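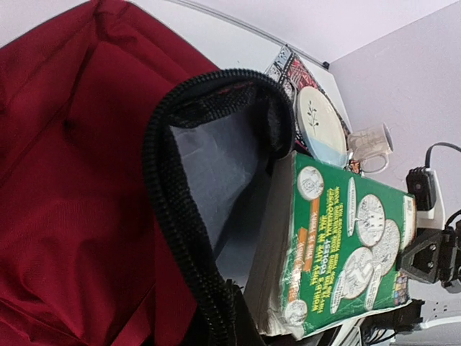
Dardo Ocampoさんの話では、ギルクリスト通りの横断歩道は、夕方になると渡り始めるのに勇気が要るそうです。車は見えているのに、運転手がこちらを見ているかどうかが分からない。手を上げても止まらない車があり、結局、向こう側の人と顔を見合わせて待つことになる、とのことでした。

2020年7月1日　文・Hok-lam Wei

フリルトビー地区の皆さまに、先月の夜に起きた接触事故と、その後の話し合いについてお知らせします。

事故があったのは、パン屋の角から坂を下りた所にある、信号のない横断歩道です。自転車を押して渡っていた女性に、左折してきた乗用車が接触しました。女性は足首を骨折しましたが、現在は自宅で療養しておられます。運転手はその場に残り、自分で救急車を呼びました。警察の説明によれば、街灯の一つが以前から消えており、そのことが関係したかどうかは、まだ調べている途中です。

この街灯については、私も昨年の11月に市へ電話をかけたことがあります。そのときは、柱の番号を言わなければ受け付けられないと言われました。柱まで戻って番号を読み、もう一度かけたところ、窓口の時間が終わっていました。次の日にかけ直さなかったことを、今は少し後悔しています。番号は261です。同じ柱について連絡される方は、この番号をお伝えください。

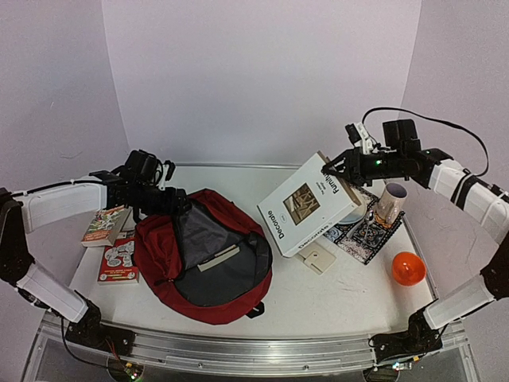 赤いリュックサックと白いテーブル

話し合いは集会所の二階で行われ、住民のほかに、路線バスを運行するアルティルスカ社の方も出席しました。主な議題は、坂の区間の制限速度を時速30キロに下げるという案です。事前のアンケートには89世帯から回答があり、賛成が多数でした。一方、反対の方の意見も丁寧に聞く必要があると思います。坂の上にお住まいの方からは、速度の標識を変えても、配達の車が歩道の横に停まっている限り、見通しは良くならないという指摘がありました。

バス会社からは、停留所を横断歩道から10メートル離す案が出ました。バスの陰から人が出てくる危険は減りますが、足の悪い方には歩く距離が長くなります。この点については、その日のうちに結論が出ませんでした。ベンチを置いてほしいという希望もあり、会社が持ち帰って検討することになっています。

また、事故を見た方で、まだ警察に話していない方がいらっしゃいましたら、交番までご連絡ください。車の色や時刻など、小さなことでもかまわないそうです。名前を出さずに話したい場合も、最初にそう伝えれば相談に乗っていただけます。 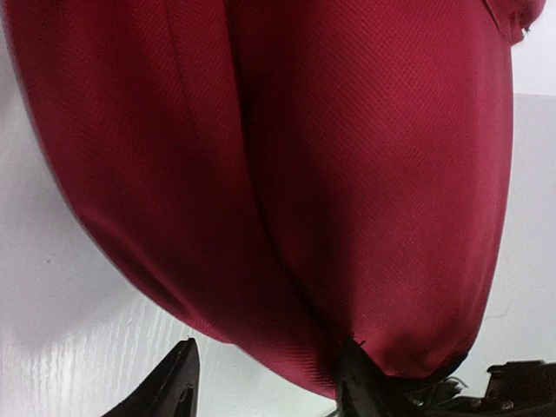
夜に歩くときのお願い

街灯の修理が終わるまで、坂の下の横断歩道はできるだけ避けて、郵便局前の信号をお使いください。少し遠回りになりますが、歩道の幅が広く、店の明かりもあります。反射材のたすきは、ステナード薬局のレジで無料で受け取ることができます。子ども用は数が少ないので、なくなった場合は次の入荷をお待ちください。

運転される方は、パン屋の角を曲がる前に、一度完全に止まってくださるようお願いします。植え込みが伸びていて、右側の歩行者が見えにくくなっています。植え込みを切る作業は市に依頼済みですが、日程の返事はまだ届いていません。

このお便りは、配信を希望された方にお送りしています。配信の停止や、アドレスの変更は、登録ページからお手続きください。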